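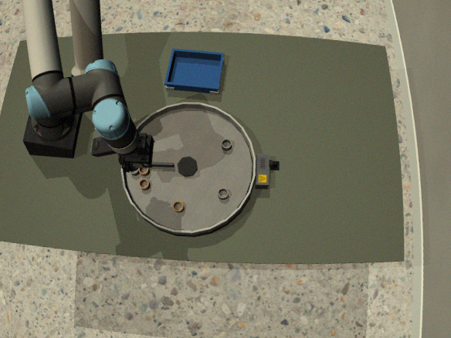
Equipment planning meeting, minutes
07/12/2020

I'm doing the minutes again, so apologies in advance for my spelling and for the bits where I was talking and couldn't type. Five of us in the room and two on the line, one of whom dropped off during item 2 and came back for item 4.

1. Last time's minutes
Agreed, with one fix. I'd put the bench move down as done and it's only half done (the cupboards are still in the corridor, sorry to anyone who's walked into them).

2. Arm for the ring sorting cell
This took up most of the hour! We have three quotes in now. Sondero came in cheapest for the arm itself but they want the gripper bought separately, and by the time you've added that and the delivery they're level with Erudard. Butkienė were the dearest but theirs has 15 months of cover and a person on the phone, and I did say I'd pay a bit extra for a person on the phone after what we went through in May.

We went back and forth on reach. The arm has to get over the round platform, pick up a ring, and swing across to the blue tray without us having to shift anything, and the Sondero sheet only gives reach to the wrist and leaves the gripper out. I'm to ask them for the proper figure. If they can't give it in writing we drop them, all agreed on that.

Somebody asked if we could make do with a smaller arm and push the platform closer to the base. We could, but then the elbow comes down very near the holders, and I don't fancy explaining that to the insurers. Left as it is for now.

3. Simulation time
The simulated cell is doing us proud, I think. We can try the orange rings and the grey one in different spots before we've spent a penny on metal, and everyone who's had a go seems to like it. The licence is up for renewal and we've 97 hours left on the old one. Agreed to renew for a year on the same terms. There was a grumble about how long the floor takes to draw (all those little coloured flecks!) and I've said I'll look into a plain one for the everyday runs and keep the fancy one for showing people.

4. Spares and small stuff
Gondance have quoted 1274 pounds for the spares box: finger sets, cable, connector blocks and one replacement joint cap. That felt steep to me. We picked through it line by line and took out the second cable and the carry case. I'll go back and ask for a new price without them.

Two mats or one? One. We can order another if the first gets ruined.

Warning stickers: we need ours to match whatever the site rules say, and not one of us could find the site rules. Carried over.

5. Budget
We're inside it if we go with Erudard, and a bit over with Butkienė unless the phone cover can come out of the maintenance pot. I think it can, finance think it can't, so we're asking again with a proper one-page note. I'm writing that too, apparently.

6. Any other business
The power sockets along the back wall want testing before anything is plugged in over there. Please don't use the one by the door.

Things to do
Me: reach figure from Sondero, new price from Gondance, note for finance, plain floor for the simulation.
Workshop: socket testing, cupboards out of the corridor.
Purchasing: licence renewal, and ask Erudard if their price holds into the new year.
Safety: find the site rules on stickers.

Next meeting is in the same room once the reach figure is in. I'll send a note round.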